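Minthorpe Help > Workplace and equipment > Robots and automation

Which rules cover a humanoid working in furnished bedrooms when people walk in and out?

Asked by Aishwarya Rajan, 09/05/2025
Viewed 429 times
Tags: risk assessment, service robots, hotels, grippers

I look after health and safety for a small company that runs serviced rooms. We have two humanoid units in on a trial, supplied through Morum, doing bedroom tasks: picking clothes up off the bed, folding, moving small items from one place to another. Nothing heavy and nothing hot. The rooms are out of use for guests during the trial but our own housekeeping staff still pass through, and the supplier's technician is there for part of the day.

My background is in kitchens and laundries, so I know my way round a risk assessment, but all the robot guidance I can find seems to be written for factories with fences round the machine. We can't fence a bedroom. The supplier's paperwork says the unit is "designed with reference to ISO 13482" and stops there. Someone else has told me ISO 10218 is the one to follow, and a third person said neither applies because it's only a trial.

What I would like to know:

Which standard should I be reading?
Does the fact that it is a trial change anything?
The grippers are changed over between tasks. Does each one need its own assessment or can I do one for the whole machine?
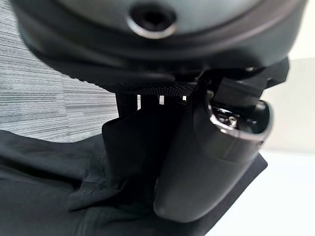 The hand side is what bothers me most. On some tasks the fingers close on hard things and on others it is all soft cloth, and the force setting is in a menu that anyone with the tablet can get into. Morum's manual gives a default of 66 on their own scale, with no units. I have asked what that is in newtons and not had an answer yet.

I'm in the UK if that matters.

3 answers

Answer 1, by Libor Murín (accepted by the asker)

I do machinery safety work, mostly mobile platforms and arms, and a bit of service robotics. Taking your questions in order.

Standards first. ISO 10218 is for industrial robots and robot applications in industrial settings. A bedroom isn't that, although parts of it are useful reading. ISO 13482 deals with personal care robots and is the closer of the two for a machine doing household type jobs near people. "Designed with reference to" doesn't mean it has been assessed against it. Ask Morum for the declaration that came with the machine, the list of standards on it and the residual risks section of the manual. If they can't send those, I would pause the trial until they can. Also read ISO 12100, the general one on risk assessment for machinery. It is short enough to get through in an evening and you will recognise most of it from kitchens.

Legged machines are awkward in all this. Most of the existing guidance assumes that cutting the power makes the thing safe. A biped without power may fall over, so the emergency stop needs thinking through. Ask what the unit does when the button is pressed: does it lock, kneel or go limp? Then work out the fall area from its full height with an arm stretched out and keep people outside that whenever it is standing up under its own control. In a small bedroom that may well be the whole room, in which case your rule is a closed door and a sign.

Trial or not: it makes no difference to your duties as an employer. The Health and Safety at Work Act and PUWER apply to work equipment used by your people, and a machine on loan is still work equipment. The supplier has duties as well, but theirs don't replace yours. Get it in writing who is in charge of the room during a session.

Grippers: one base assessment for the machine, plus a sheet for each gripper and each type of task. A rigid bracket and a padded finger have different pinch points. Things I would put on the sheet:

Which gripper is fitted and who checked the fixings
Force setting for the task
What it will be holding, including the heaviest and the hardest item
What happens to the item if power is lost
Where a hand could get trapped during a changeover

Changeovers are done with the unit powered down and supported. Put that at the top of the page.

On the 66 with no units, you are right to push. A number with no units is no use in an assessment. If they can't convert it, ask them to measure it with a force gauge at the fingertips while you watch, and write the result down next to the setting. Lock the menu with a PIN until that is done.

Soft furnishings get missed a lot. Bedding hanging over the side of a bed can catch on fingers, and a machine that steps back while still holding a corner of it is being pulled off balance. Write down how far the cover comes towards the floor and where the machine is allowed to stand. Same for curtains and any loose cord. 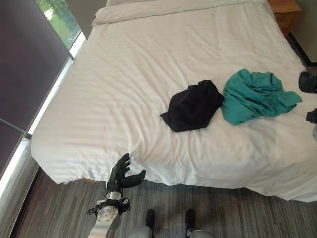 Clothes-handling task at the bedside: hand open at the edge of the duvet, garments further in on the bed.

For a task like this I would have the operator stand where they can see both the feet and the hands, and I would keep the stop button in the operator's hand for the whole run. Leave it on the bedside furniture and sooner or later it ends up on the wrong side of the machine. Check the carpet edges too.

Keep the sheets with the date of each session. If you change the room layout, go through them again.

Comment, Aishwarya Rajan: Thank you, very clear. Asked about the stop. They say it "enters a damped state", so I have asked them to show me.

Comment, Libor Murín: Damped normally means it sinks slowly. Ask to see it with an arm out in front as well as standing straight.

Answer 2, by Dagmar Tichý

We ran something similar in October with a Nikurell unit, in a training flat. Agree with most of the above. Two things I would add.

Tell housekeeping properly. We sent an email and it wasn't read, and a colleague walked in with a trolley in the middle of a run. After that we did a ten minute talk at the start of shift and put a bolt on the inside of the connecting door (checked with the fire people first, please do the same). No problems since.

Check your insurance. Ours had a line excluding "autonomous plant" and it took weeks to get it changed. The excess went up to £600 as well.

I wouldn't get too hung up on which ISO number. The insurer wanted the risk assessment and the training records and didn't ask about the rest.

Comment, Libor Murín: The insurer might not ask but an inspector could. I'd still get the declaration.

Answer 3, by Danica Beneš

If it's CE marked you're fine, just use it. We have a robot vacuum in every room and never did any of this

Comment, Zdeňka Dvořáček (moderator): A marking on the machine doesn't remove the employer's duty to assess how it is used. Leaving this answer up as the comment may help others, but please follow answer 1.

Related questions
Do I need a written procedure for battery charging in a guest corridor?
Teoh arm on a trolley: who signs off the brakes?
Can agency staff be trained as robot operators?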